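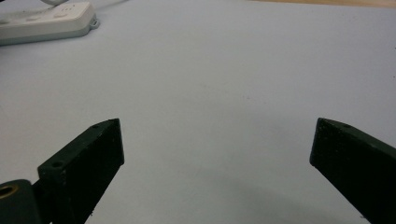 *Tabletop, pale blue-gray, matte, with faint specks.*

# Quinlan Table Brush and Pan

Crumbs have been with us since bread, and the usual answer is the side of the hand. You sweep them to the edge of the table, cup the other hand underneath, miss, and feel the toast go down your sleeve. The Quinlan is a brush and a pan for people who have done this enough times.

It is a small set. The brush is as long as a butter knife and the pan is a little wider than the brush. They clip together, hang from one hook, and weigh 400 grams between them, most of it in the pan. We get letters about the weight. Yes, it could be lighter. The first version was lighter, and it slid across the table ahead of the crumbs like a curling stone. Idris Hopkin, who bends the pans, put a thicker steel in the base and the letters changed to being about the price.

## What you get

- One brush, beech handle, white goat hair
- One pan, folded steel, powder coated
- One hook, with a screw
- One card explaining how to wash the brush, which we have also printed further down this page because we know where the card goes

Gift wrap is available. It's brown paper.

## The brush

Goat hair is soft and there's a lot of it per knot, so it picks up the fine stuff: flour, sesame, the powdery end of a box of cereal. Horsehair is stiffer and better on floors. We tried horsehair in the table brush for a season and it flicked. Anything round, a peppercorn or a lentil, went straight across the room, and the dog at the workshop put on weight.

Zuzanna Pawlak draws the hair through the handle by hand with a single length of wire, row by row, then trims it at a slant so the long side reaches the table first when you hold it the way everybody holds a brush. Left-handers hold it the way everybody holds a brush too, only from the other side. For them we trim the slant the other way. Ask for it in the order notes. It costs the same and takes a little longer because she does those in a batch.

New brushes shed. Expect a few hairs in the first week or two. If it is still shedding after a month, it is molting, and we would like it back.

## The pan

The front lip of the pan is the part that took the time. Most dustpans have a lip thick enough for a crumb to park against, so you end up with that thin gray line of dust that you chase backward across the room until you give up and push it under something. Ours is ground to a fine edge and then rolled very slightly downward. It meets the table flat if you hold the pan at the angle your wrist wants to hold it anyway.

It won't cut you. It will mark soft wax if you lean on it, so don't lean on it.

The back is high and curls over, which keeps the crumbs in when you walk to the trash talking over your shoulder to someone. One corner is pinched into a spout. That was Dwynwen Prydderch's idea. She runs our packing bench and eats her lunch at it, and she had been tipping the old pan into the bin and getting half of it down the outside. The spout also works for putting spilled rice back in the jar, if you are that kind of household. We are.

## Colors

Bottle green, brick, cream, and a dark blue called Prerum. The name came off the paint supplier's chart and we have never found out what it means. The handle is always plain oiled beech. We get asked for a black handle every year and every year we say we'll think about it.

The cream one shows jam.

## Sizes

There are two.

| | Table | Long Table |
|---|---|---|
| Brush | Standard | Longer handle, same head |
| Pan | Standard | Standard |
| Weight of set | 400 g | A little more |
| Hook | Yes | Yes |
| Good for | Tables you can reach across | Tables you can't |

The Long Table came from a request by the Liltthorpe tearoom, where the tables are pushed against the wall and the staff had been leaning over other people's scones. It has the same pan because a bigger pan turned out to hold more crumbs than anyone wanted to look at.

## Surfaces

People write in to ask whether it's safe on their table. In nearly every case, yes.

**Painted or lacquered tops.** Fine. Use the brush lightly and let the pan rest on its own weight.

**Oiled wood.** Fine. If you oiled it this morning, give it a day.

**Stone.** Fine for the stone. Gritty stone will wear the pan's edge over the years, and we'll regrind it if you send it back (see the bottom of the page).

**Glass.** Fine, and a little noisy.

**Tablecloths.** Works well on anything tightly woven. On a loose weave the brush does the work and the pan catches the cloth, so hold the pan just off the edge of the table and sweep into it. Waiters do it this way and look good doing it.

**Speckled tops.** A question of philosophy. A speckled table hides crumbs so well that plenty of owners never brush it at all, and they sleep soundly. We recommend running a palm over it once a day. You will know.

**Keyboards.** We didn't make it for keyboards. Berwyn Mostyn in accounts uses his for nothing else and says it's excellent.

## Washing the brush

1. Knock it against the sink, hair down, a few times.
2. Swish the hair in lukewarm water with a drop of dish soap. Keep the handle out.
3. Rinse, shake, and comb it straight with your fingers.
4. Hang it by the handle, hair down, for 24 hours.

Don't stand it on its hair to dry. It will set that way and you'll have a brush that looks startled. Don't put it in the dishwasher either. The pan can go in the dishwasher as often as you like.

Oil the handle when it starts to look thirsty. Any oil you'd put on a cutting board will do. Twice a year is plenty, and most of ours get it once, in August, when the workshop is slow.

## Things it doesn't do

It doesn't pick up anything wet. Someone will try it on yogurt. We ask only that they wash it promptly.

It isn't a hearth brush. Goat hair and hot ash part company quickly, and the smell stays in the curtains.

It doesn't stick to the fridge. There is a magnetic version from another maker and we have nothing against it.

## How it compares with the rolling kind

You may own, or have inherited, one of those little rolling crumb sweepers in a chrome case. They're charming. You push them up and down the cloth, they make a sound like a toy train, and the crumbs disappear inside. The trouble comes in getting the crumbs out again, through a hinged flap that opens when you're over the carpet. We have a shelf of them at the workshop, and Hywel Gittins, who started the company, demonstrates them to visitors with what I can only call affection. Then he gets the brush and pan and cleans up.

## From people who bought one

> "My husband said he couldn't see the point of it. He now brings it to the table before the food."

> "Well made. Heavier than expected. The green is greener than on my screen."

> "Bought for my mother, who said she had a perfectly good hand."

> "The dog is afraid of it, four stars."

## Wear and repair

We keep one set on a rig made out of an old sewing machine motor and let it sweep breadcrumbs back and forth over a board. At 4000 strokes the hair had splayed a bit at the corners and the pan was unchanged. The board needed sanding. After that the motor gave out, so we can't tell you about the next thousand.

If the hair wears down, send us the brush and Zuzanna will refill the same handle. You pay for the hair and the postage home. Regrinding the pan's edge is free the first time. Dents are yours to keep, although Idris will tap one out if he's in a good mood and you've packed it properly.

The hook is guaranteed for life. We have never had one back and suspect most are still in the box.

## Ordering

Sets are made in small runs and ship from the workshop when they're done. If the color you want is grayed out, it's waiting on the paint, and we'd sooner not guess when. You can leave an email address and Dwynwen will write when it's ready. She writes once.

The spare brush and spare pan are sold separately under **Parts**. The card with the washing instructions is there too, for free, in case you've started looking for it.

**Goes well with:** the Numura bread board, which has a groove around the edge and catches most of the crumbs before we get to them. We stock it anyway.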